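Zilleo Members' Forum
Minutes of the January meeting, upstairs room, 7.30 pm
Chair: Mariama Ansah

1. Last minutes
Agreed, once the spelling of Gelell had been put right for the third time.

2. The leaked email list
The shop's letter arrived at last. It says 400 members had their names, addresses and part of their card details copied from the Gurano booking system. The letter calls this "an incident". Members offered other words, which the chair asked not to have minuted.
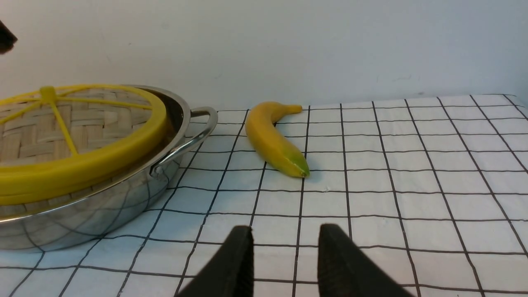 It goes on to offer a year of free credit checks, to be claimed with a code. So far 136 members have had a code and 83 of those codes work.

3. Claims
Issahaku, the firm handling claims, will pay out for money lost and for new cards, on sight of receipts. Forms run to 2 pages, both headed "Page 1".

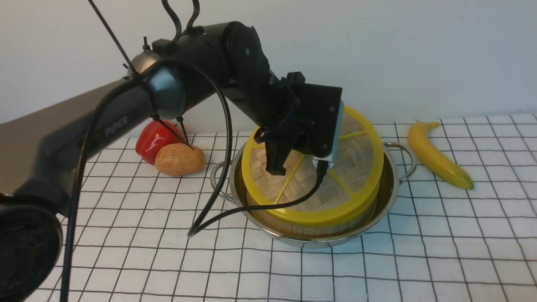 Can members claim if the bank has already refunded them?
Only for costs the bank didn't cover, such as late fees or postage, and the bank's letter must go in with the form.

The chair will write asking why passwords were kept in a spreadsheet, and why it was called "passwords".

4. New booking system
Gelell has quoted for a replacement. The demonstration needed everyone present to log in as the same person. Put off until the spring.

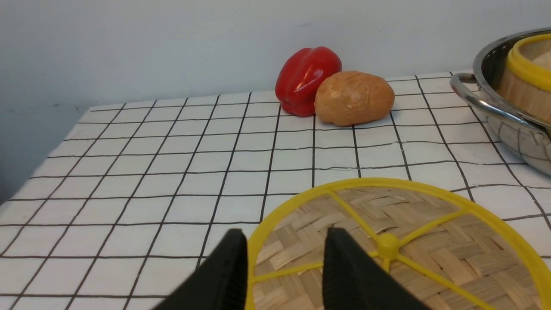

Yusuf wanted it noted that he had asked for two-step log-in before any of this, and had been told it would confuse people. Noted.

5. Any other business
The heating. Carried over.

Closed 9.10 pm.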